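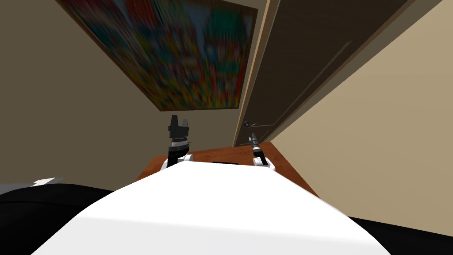 Dreson one-coat wall paint, has anyone gotten away with one coat?

Forum: Interior Paint and Walls

plasterdust
Drelham Hardware has moved its whole paint aisle over to Dreson and the guy at the counter swears one gallon and one coat will do a bedroom. I have heard this about every paint since I was old enough to hold a roller. It costs close to double what I paid for Ackroyd eggshell last March, so before I hand over the money I'd like to hear from people who used it on a real wall. Mine are an old flat beige, sound, with a few patched spots. I want to go a little darker and grayer. I'm not looking for what the can says, I can read the can.

Jomeo
Used it in my spare room and it covered in one. Beige to a slightly darker beige, nine inch roller, walls washed first. I'd buy it again. The smell was gone by the next morning too.

plasterdust
Beige to beige isn't much of a test. I could do beige to beige with a wet sponge. How did it look with a lamp shining along the wall?

Jomeo
It looked like a wall. I don't walk around my house at night with a lamp.

tworollers
I do, and you should. Most one-coat jobs look fine straight on at noon and then you get low sun and every lap mark shows up. I repaint rentals, and what I see with these thick paints is people stretching them. The can gives a spread rate for one coat and it's a lot lower than for normal paint. If you're putting it on heavy enough to cover, you're buying two coats' worth and hanging it on the wall all at once. Then it sags around the switch plates.

So price it by the wall, not by the gallon. 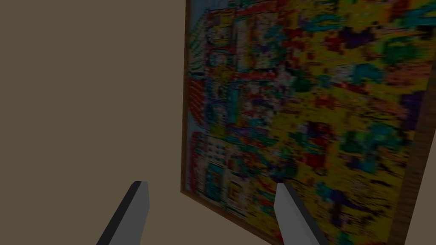 The taupes are worse for this than people expect. Anything in that gray-brown family shifts with the light, so a thin spot reads as a different color instead of a thin spot. You end up doing the second coat just to stop looking at it.

Simone Vasconcelos
I'll disagree with some of this. I used Dreson in my mother's hallway over a pretty strong yellow and it took two coats. The last time we changed the color in there, with Ackroyd, it took three. One coat saved is still an afternoon I didn't spend on a ladder. The claim on the can is silly but the paint itself is decent. Those are separate complaints and I think they're getting mixed up here.

plasterdust
Fair, but was the Ackroyd the same line and the same roller? Three coats sounds like a cheap cover to me. I've watched people blame paint for a roller that sheds like a cat.

Simone Vasconcelos
Different roller, I'll give you that. And the yellow went on over dark green, so the Ackroyd had the harder job. I still liked the Dreson better to work with. It didn't spatter.

tworollers
So we have one beige-to-beige and one comparison over two different colors. This is how every paint gets its reputation.

quarterinchnap
What about the patches? Nobody has mentioned primer. Bare joint compound drinks paint and no one-coat product I've tried will hide that. You'll see a dull spot over every repair. Spot prime, let it dry properly, then argue about the topcoat.

plasterdust
The can says "paint and primer in one." I already know what you think of that.

quarterinchnap
Then I'll save my typing.

Jomeo
For what it's worth I had patches and didn't prime them. I went and looked just now because you people got in my head. There's one by the door I can find if I stand sideways. I couldn't find it yesterday, so thanks for that. 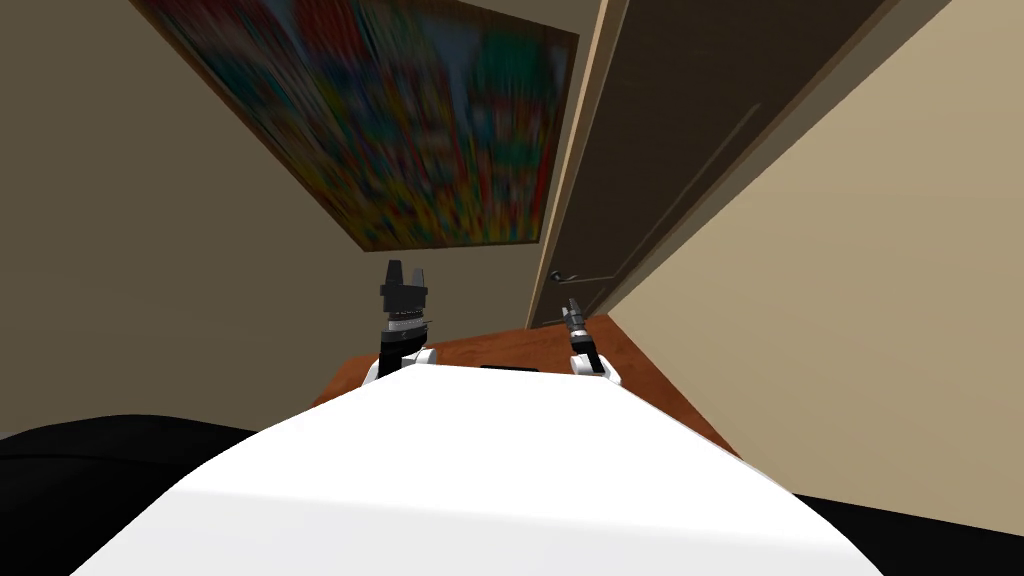
Same room, different angle.

tworollers
That dull patch has a name, it's flashing, and another full coat usually evens it out. If you still have some left in the can, do the entire wall corner to corner. Don't dab at it.

Jomeo
I'm not repainting a wall over something I only see sideways.

plasterdust
Okay, where I've landed. Drelham sells a quart for 20 bucks, so I'm going to do the short wall behind the closet door, half with Dreson and half with what's left of the Ackroyd. Patches primed on both halves, new roller cover for each. If the Dreson half needs a second coat I'm going back to what I know and the counter guy can keep his gallon.

Simone Vasconcelos
Leave it a full day before you judge it. Mine looked terrible for the first couple of hours and I nearly drove back to the store.

quarterinchnap
And don't tint them both at different stores or you'll be back here asking why the halves don't match.

plasterdust
The Ackroyd is already a different color. I only care whether the old beige shows through. Will post when it's dry.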